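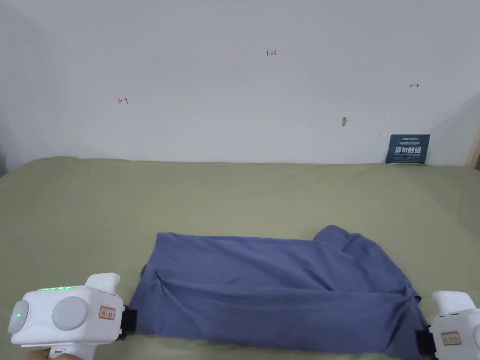
Section 4: Your First Wash with the Grinon 82

Welcome to the fun part! The machine is level, the hoses are on, and the transit bolts are in a bag somewhere safe (if they aren't, go back to Section 3 before you do anything else). This section takes you from an empty drum to a clean, dry load of everyday clothes. Set aside an afternoon the first time. After that you'll hardly think about it.

4.1 Run the empty cycle

Every Grinon 82 is tested with water before it leaves the Plandholm plant, so you may find a few drops inside the drum. The empty cycle rinses out whatever is left from testing and lets you check your connections.

1. Open both water taps all the way.
2. Close the door firmly until you hear the click.
3. Turn the dial to Drum Clean. The display shows 106, the length of the cycle in minutes.
4. Put one spoonful of powdered detergent in the middle compartment. Leave the softener compartment empty.
5. Press Start.
6. After five minutes, look behind the machine with a flashlight. Run a dry paper towel around each hose joint.

If the towel comes away wet, press Pause, close the taps, and tighten the joint by hand. A quarter turn usually does it.

CAUTION: Do not use a wrench on the plastic inlet nuts. They crack, and a cracked nut may hold for weeks before it lets go.

4.2 Sort your clothes

Good sorting makes a bigger difference than any setting on the dial. We love this machine, but it can't un-pink a shirt!

1. Empty every pocket. Coins and hairpins love to travel to the pump.
2. Close zippers and hooks. Leave shirt buttons open.
3. Make three piles: whites, colors, and darks. New jeans get a load to themselves for the first couple of washes.
4. Pull out anything heavy, such as bath towels or sweatshirts, and wash it separately from thin T-shirts. Mixed weights spin unevenly and dry at different speeds.
5. Turn printed shirts inside out.

Note: Bras, baby socks, and anything with long straps should go in a mesh bag. One came in your accessory box, tucked under the drain hose.

4.3 Load the drum

1. Drop items in one at a time, loosely. Please don't roll them or push them in as a bundle.
2. Stop when you can still fit your flat hand between the clothes and the top of the drum.
3. Check the rubber door seal for a stray sleeve or sock.
4. Add detergent. For soft water, fill to line 1 of the cup. For hard water, fill to line 2. Line 3 is for very dirty work clothes only.

A single heavy item, such as a bath mat, can throw the drum off balance. Add two or three towels to keep it company.

4.4 Choose a program

Everyday — cottons and blends, warm water. You'll use this one most.
Quick — lightly worn clothes, half a drum or less.
Gentle — knits and thin fabrics, cool water, slow spin.
Bedding — sheets and bedspreads. Fills higher and rinses one extra time.
Heavy — towels, work clothes, anything muddy.

The spin speed is set for you, but you can change it with the Spin button. For T-shirts we like 1000. It gets plenty of water out and the wrinkles stay soft enough to smooth by hand. Go lower for dress shirts.

Note: If you press Spin after the cycle has started, the new speed applies only if the final rinse hasn't begun.

4.5 Unload and dry

1. Wait for the door light to go out. The lock needs a minute or two after the last spin.
2. Take the clothes out right away. Ten minutes in a warm drum sets creases that take an iron to remove.
3. Give each item one good snap. Hold it by the shoulders or the waistband and really flick it!
4. Hang shirts by the hem if you use a line, so the clip marks end up where they get tucked in.
5. If you own the matching Prarkance dryer, use its Everyday setting and clean the lint screen first.

CAUTION: Never put anything stained with cooking oil, gasoline, or paint thinner in a dryer, even after washing it.

4.6 After the load

Leave the door and the detergent drawer open a hand's width so the inside can air out. Wipe the fold of the door seal with a dry cloth. Close the taps if you're going away overnight or longer. If small children or pets are in the home, turn on the Child Lock and keep the door shut between loads; in that case, wipe the drum dry as well.

4.7 If the display shows a code

912 — The door isn't fully closed. Open it, check the seal for trapped fabric, and press it shut again.
E2 — Water is coming in too slowly. Check both taps and look for a bent hose.
E5 — Water isn't draining. Clean the pump filter as described in Section 6.
UB — The load is unbalanced. Pause, wait for the lock, and spread the clothes out by hand.

If the same code comes back twice, unplug the machine and contact Mohammadi Home Service. Have your model number ready; it's on the silver plate inside the door.

Continue to Section 5 for stain treatment and delayed start.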